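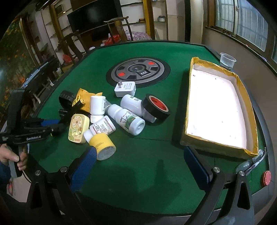
Bottles, a roll of tape and a plug-in adapter wait on the green felt beside a tray edged in golden tape.

The House Rules
Good robot data starts with good manners at the table, and a small set of written rules is changing how the work gets done

Saturday, April 17, 2021

The first rule on the sheet is four words long: "Leave the clutter alone." It sits at the top of a set of working rules that Ciltex, a small outfit that records people doing everyday jobs with hand-held grippers, has been passing from home to home this spring. I read it twice. Every safety poster I have ever seen says the opposite.

It makes wonderful sense once you've spent an afternoon with it. A robot that learns to pick things up from a spotless bench learns about spotless benches. A robot that might one day clear your table needs bottles lying on top of other bottles, packets that crinkle, clear plastic that hardly shows up against the cloth, and a cup standing just where an elbow wants to go. So the rules ask collectors to work in rooms people live in, on the furniture that is already there. A mahjong table, with its soft felt and its console in the middle, is a terrific surface for this. Felt grips a box that would slide on glass, and it throws soft shadows that a camera has to learn to ignore.

The sheet is called the Birkus rules, after the project they were written for, and the current version has 17 of them. They fit on both sides of one page, and I think that's the best thing about them. I have read automation standards that run longer than a family Bible and I respect them (somebody has to decide how fast an arm may move near a shoulder). But a person standing at a table with a gripper in each hand is not going to stop and turn to an annex. They need something they can remember.

Start with the tray. Every sorting job gets one target container, and the rules say it must be shallow, open and light inside. It can be homemade. Cardboard with taped walls is fine, provided the tape is pressed flat enough that a finger pad won't snag on it. The inside is wiped before each session but need not look new. Small specks are allowed, and the sheet says so in as many words, which saved at least one argument while I was listening.

Then comes reach. Before the first pick, the collector opens the gripper fully over the pile and again over the tray. If the wrist has to bend hard at either spot, the tray moves and the pile stays. I love this one. Most of us would do it the other way around and tidy the pile closer, and there goes the mess you wanted.

Rule 6 covers working in pairs, and it got the longest discussion of anything on the page. Two people at one table can record far richer material than one, with hands arriving from different sides and objects getting nudged by somebody else's work. They can also clack their grippers together all day long. The answer the Birkus group settled on is simple: whoever is closer to closing on an object finishes, and the other one holds still. You don't pull back, because a retreating arm knocks over more bottles than a still one does. Cables hang below the hand and never across the felt.

Some rules are about the things being picked up. Bottles and tubs are allowed if their caps are tight. Anything with a plug may be used as an object but has to be unplugged for the whole session. Drinks are discouraged, although a nearly empty cup may stay if it was there when the session began and both collectors have been told about it. Glasses get their own line, and a stern one! They may lie on the table but they are never a target, since a pair of lenses costs more than an hour of recording is worth and the owner will want them back without scratches.

Fando, which runs sessions on a similar plan, goes further and bans personal items from the table completely. I understand the instinct. Their recordings are clean and easy to label, and collectors can be trained in a morning. When I put the two approaches to a group of people who build sorting cells for a living, though, they leaned toward the looser one. A kitchen robot that has never met a pair of glasses is going to meet them eventually, they said, and they would like it to recognize a thing it should leave alone.

Grip is where the sheet gets technical, in a friendly way. Close the pads on the widest firm part of the object. Don't pinch a packet by its serrated edge. Rolls of tape are taken across the outside, and round containers lying on their sides are approached square to the length, so they don't shoot out like a bar of soap. A failed grasp is kept. The collector tries again at a natural speed, and the miss stays in the recording with everything else. I'd put that in bold on every standard in the field if I could. Misses teach plenty, and a collector who is afraid of them slows down and gets stiff, and stiff movements make poor lessons.

Sessions stop at 75 minutes. Eyes go first, then wrists.

Rooms have their rules too. Windows may be left uncovered as long as the light isn't falling straight onto the tray. A television within view is switched off. Chairs are pushed back far enough for a person to step away without looking, and bags come off the walking path, even if they end up heaped by a chair. Family papers and anything with an address on it leave the room before the first recording. That last rule was added by Lindqvist, the firm that checks the material before it is passed on, and Ciltex says it is the only one they have never been asked to explain.

What happens next is the part I'm looking forward to. The Birkus group wants to trim the sheet again and try it in 8 more homes, with the collectors marking any rule they forgot or worked around. Rules that keep getting forgotten will be rewritten or dropped. The cable rule is safe, I'm told. The one about drinks is still being argued over, and the next draft has a blank line where it used to be.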